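Sorting the jeans
Dec 26, 2024

I had put off the bedroom closet since September, and yesterday's leftovers gave me a good excuse to stay home and do it. Everything made of denim came out first, because denim takes up the most shelf space and I wear the same two pairs anyway.

I do the sorting on the bed. The white quilted spread makes it easy to see lint, loose threads and worn spots, and it saves my back. Each piece gets picked up, shaken once and put in one of three piles - keep, mend, give away. The closet held 12 pairs of jeans. Five stayed.

The mend pile is mostly hems. I bought a spool of tan topstitching thread at Rautiainen last year and have hardly used it. Topstitching on denim needs a heavier needle and a longer stitch than I used to set, and going slowly over the side seams helps. Annunziata Grasso showed me how to fold a scrap behind the presser foot so it stays level there - I should have learned that years ago.

The give-away bag goes to Drollthorpe on my next trip. After that I'll start on the sweaters, which live on the top shelf and need a stepladder.

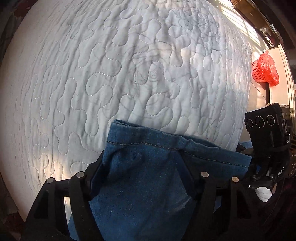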